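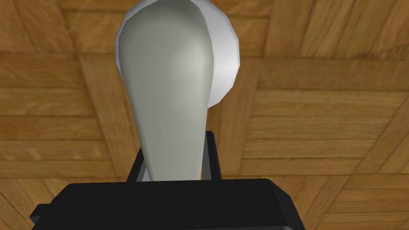
Figure 3. Two black gripper fingers (computer rendering).

Section 3. Setting up the Truvlow garden pump with a rainwater tank

This section is for the owner who connects the pump to a tank standing above ground, for use in the garden only. If you want to supply the toilet or the laundry, stop here and call a licensed plumber. The rules for this kind of work differ from one state to another and we can not cover them in this guide.

Before you begin, read the section to the end one time. The work is not difficult, but some steps must be done in the given order, and it is annoying to take the pipe apart again because the filter was forgotten.

3.1 What you need

The pump, with its power lead and the two rubber feet strips
Suction hose, inside diameter 34 mm, not longer than the one in the carton
Stusis leaf filter with its clear bowl
Thread tape (not supplied)
Two adjustable spanners (not supplied)
A bucket of clean water
A spirit level

Check that the bag of seals is in the carton. It has part number 3269 printed on the label and holds one flat seal for each connection and one spare. If the bag is missing, please do not use seals from an old garden hose. They are softer, and they will be pressed out of shape after a few weeks.

3.2 Choosing the place

1. Put the pump as near to the tank as you can, and lower than the water outlet of the tank. The pump can lift water only a little, and it likes it better when the water comes to it by its own weight.

2. The base must be flat, hard and a little higher than the ground around it. One concrete paver is enough. On bare soil the pump will sink on one side after the first heavy rain.

3. Leave a hand's width free on all sides for air. On the side with the filling plug leave more, so that you can pour from a bucket.

4. Lay the rubber strips under the feet, set the pump on them and check with the spirit level in both directions.

Caution: The pump must have a roof over it. A small shelter of sheet metal is good. Do not wrap the pump in plastic or in a blanket, also not in winter, as the motor will become too hot.

Note: The pump makes a humming noise. Think of your bedroom window, and also of the neighbour's.

3.3 Connecting the suction side

5. Close the tap of the tank. Put the bucket under it, a small amount of water will come anyway.

6. Wind the thread tape on the tank outlet, in the same direction in which the nut will turn. Four turns are sufficient for most taps.

7. Screw the leaf filter to the outlet by hand. The arrow on the body of the filter must point to the pump.

8. Put a flat seal into each end of the suction hose. Connect one end to the filter and the other to the pump inlet, marked IN.

9. Tighten all nuts with the spanner, a quarter turn after hand tight. Hold the filter body with the second spanner so that it does not turn with the nut.

The hose must run downhill or level all the way to the pump. If there is a hump in it, air will collect at the highest place, and the pump will lose its water again and again. This is the most common reason for calls to our service desk.

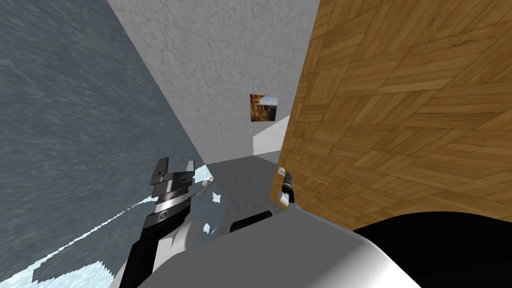

Can I leave out the leaf filter if my tank already has a strainer at the top?
We advise against it. The strainer at the top holds back leaves, but fine dirt from the bottom of the tank can still come through the outlet and damage the pump wheel.

3.4 Filling the pump

10. Remove the filling plug on top of the pump.

11. Open the tank tap slowly. Water will begin to rise in the pump body. If it does not reach the edge of the opening, fill the rest from the bucket.

12. Wait two minutes. Small bubbles will come up. Fill again until the level stays at the edge.

13. Put back the plug and close it by hand only.

Caution: Never start the pump dry, not even for a moment to hear if it works. The shaft seal is cooled by the water. Damage from dry running can be seen clearly when we open the pump, and it is not covered by the guarantee.

3.5 First start

14. Connect the garden hose to the outlet marked OUT and open the nozzle fully.

15. Plug the power lead into an outdoor socket with a safety switch. The socket must be higher than the pump, and the lead should hang in a loop so that rain drips off before it reaches the plug.

16. Switch on. At first you will hear air in the hose, then the stream becomes steady. If there is no steady stream after one minute, switch off and go back to step 10.

17. Close the nozzle. The pump should stop by itself after a few seconds. Open it again, and the pump should start.

18. Look at every connection and feel with a dry finger under the nuts. A leak on the suction side often shows no drops, it only draws air in. You will notice it by the stream, which spits.

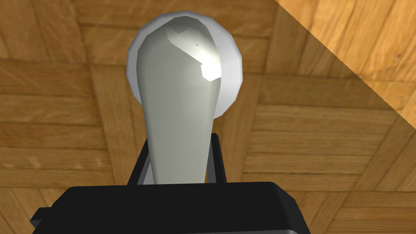
When all connections are tight, let the pump run for ten minutes with the nozzle open and then clean the filter bowl. In a new installation it will nearly always have some dirt in it, mostly plastic chips from the drilling of the tank.

3.6 Small tanks and large tanks

For a slimline tank of 510 litres, set the low water float to position A. For tanks of 2000 litres and more, use position B. With the wrong position the pump still works, but in a small tank it will stop too early and you lose a good part of your water.

If two tanks are joined together - for example with the Cassim link pipe - open the valve between them before you fill the pump, and keep it open.

Questions about this section can be sent to Beverley Ruddock at the service desk in Closmont. Please write the serial number from the silver plate in your message.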